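July 2019

Sunday, and the first one in a long while with nothing in it. I did the laundry, I called my sister, I ate the last of the lentils straight from the pot, and now I have no excuse left for not writing in this thing. The window is open and the neighbors are grilling and I keep losing my place because it smells so good.

I suppose it's work I want to write about, which is funny, as all week long I came home too tired to even think of it. Mitra told us on Tuesday that the Negussie line is going over to arms by November. She did it nicely, I'll say that for her. She brought the good pastries and she stood up the whole time she talked, which she only does when she's nervous. Forty of us in the break room and you could hear the fridge humming. Nobody loses their place, she said, but the picking belt will shrink and people will be moved to baling, or to the front gate, or trained to look after the machines. Pongsak asked what "look after" pays. She said she would find out, and she wrote it on her hand!

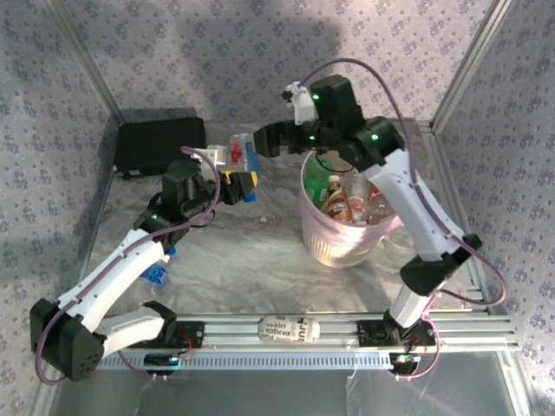 My own part in it began on Wednesday, when I was sent upstairs with Desta for the training, me with eleven years on the belt and him with barely one. I had pictured something huge and roaring, like the baler, and I was almost let down to find the arms working in a little square pen with flowery wallpaper, pale purple, very like what my grandmother had in her hallway. I stood there thinking about her hallway for a good minute while Desta was already asking clever questions. Then one arm had a clear plastic bottle up in its gripper and the other was reaching over toward it, above the pink bucket with the other bottles in it, and I felt my own hands want to do it for them. There was a crushed one with a blue label lying on the floor and I very nearly leaned in and grabbed it. Eleven years will do that to you.

Sumeya says I should be glad. Her shoulder has been bad since winter, and she has said for ages that she'd hand her spot on the belt to anybody, machine or mule. I do understand. My wrists ache by Thursday most weeks, and I won't miss the gloves in summer, or the smell of old milk that follows me onto the bus. But I'd miss standing next to her. We've talked our way through two weddings and a funeral on that belt, shouting half of it, and I can't see how we'd do that with her at the gate and me upstairs watching lights.

Desta is sweet about it, he saved me the chair by the fan and drew me a map of which button does what. He says I know bottles better than anyone and that's the part he can't learn from the binder. Maybe he was only being kind, but I walked to the bus feeling quite tall.

Mitra wants our answers on Friday. I think I'll say yes to the training, and ask again about the pay in case it washed off her hand. Must remember to bring Sumeya's dish back tomorrow, and buy onions.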